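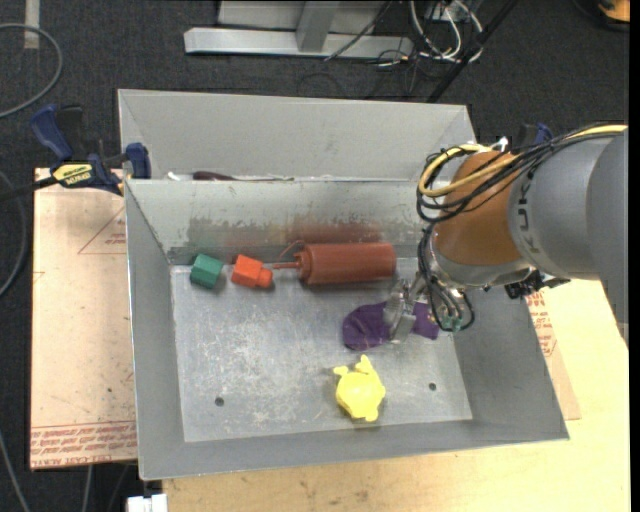 Section 4: Setting up the trainer for your first indoor ride

Okay, you've got the Kedholm out of its box and the legs are bolted on, so now we get to put a bike on it. I've done this on carpet, on concrete and once on a hotel balcony, and the order below is the one I keep coming back to. Before you start, find something to hold your small stuff, and I mean the skewer, the spacers, the adapter and the little bottle of chain lube. I like a metal bin with sloping sides and a flat floor, the kind where a squeeze bottle can lie on its side and you can still see everything else at a glance. Scratched up is fine! Mine looks like it's been through a war.

Home | Guides | Trainers | Rollers | Race Prep | Contact

You'll need the trainer, your bike, the thru-axle adapter if your bike takes one, a cassette that matches the one on your rear wheel, a 5 mm hex wrench, a rag and a mat. The mat can be an old yoga mat. Mine is.

1. Put the mat down first, then the trainer on top of it, with the flywheel on the left as you stand behind it. Leave enough room on both sides to get on and off without kicking a bookshelf.

2. Open the legs until they click. Both of them. Push down on each corner with your hand and see if it rocks. If it does, twist the rubber foot at that corner a half turn at a time until it stops.

3. Shift your bike into the smallest cog in back and take the rear wheel off. Set the wheel somewhere it can't roll away (ask Kenna Tennant about her stairs sometime).

4. Pick your end caps. Quick-release bikes use the thin silver ones and thru-axle bikes use the black ones. They push in by hand. If you're reaching for a hammer, you have the wrong pair.

Note: the caps marked L go on the flywheel side. The letters are tiny and I missed them completely my first time.

5. Lift the bike by the saddle and the down tube, hang the chain over the smallest cog on the trainer, and lower the dropouts onto the end caps. This takes a bit of wiggling. Pull the derailleur back with one finger and it goes much easier.

6. Slide the skewer or axle through and tighten it just like you would on the road.

CAUTION: Grab the saddle and rock the bike side to side before you get on. If anything shifts, take it apart and go back to step 4. Don't climb on a bike that moves in the dropouts, not even for a minute to see how it feels.

7. Put the block under your front wheel so the bike sits level. I used to skip this one and my wrists let me know.

8. Plug in the power cord and wait for the light to go from blinking to solid. Then run the cord out the back, away from your sweat and away from the cranks.

9. Get on and spin easy through all of your gears. A bit of clicking usually means the cable tension needs a tweak, so give the barrel adjuster a quarter turn and try again. Ewan Buchanan, who got me into all this, swears by doing it with the music off, and he's right, you really do need to hear it.

Calibrating (the spindown)

Ride for ten minutes first so everything warms up. Then open the app, go to Settings, tap Spindown, and pedal up to 33 kph on the screen. Stop pedaling when it tells you and keep your feet still until the number comes up. I do this every 2 weeks, plus any time I've moved the trainer to another room.

Note: if the app can't find your trainer, close it on every other phone and tablet in the house. It'll only talk to one at a time, and mine likes to grab the old tablet in the kitchen.

CAUTION: The flywheel keeps turning well after you stop. Keep kids, pets and shoelaces away from it until it's all the way still.

Your first ride

Go easy! The Kimwood loop is a nice one to start with, mostly flat, and you can coast through the end of it. The Carnegie climb looks tempting on the menu, but save that for later. I tried it on day one, saw 735 watts flash up for a second out of the first corner, felt like a hero, and was lying on the mat shortly after. These days I hold 186 for most of an evening and I'm much happier.

Point a fan at your chest, put a towel over the bars and keep a full bottle where you can reach it. When you're done, wipe down the top tube and the headset, then unplug the trainer.

Section 5 covers swapping the cassette.

Last updated: Tuesday, April 14, 2020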